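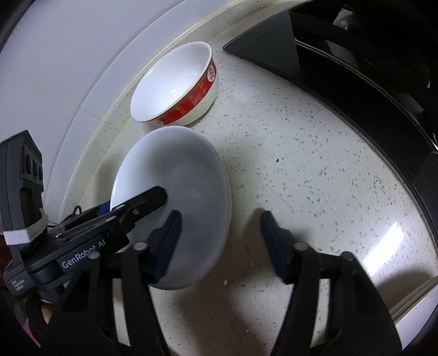 Is the Clireo kit worth keeping past the trial? For dish handling I'd say keep it, at least until September.

April 2021. Lærke and I went back over the Stistov quote -- 412 a month for the pair, and they'll swap worn finger pads free for the first 1000 cycles. Decent! Fadi Sleiman at Cerbridge pays more for less (he told me so twice). My gripes: setup took over 3 hours, and the manual skips calibration completely. Still need to ask about the 2 spare straps. Issa log is on the shared drive, please add to it.

We use cookies to improve this site. Accept / Settings
© Cerbridge workshop notes | Contact | Back to top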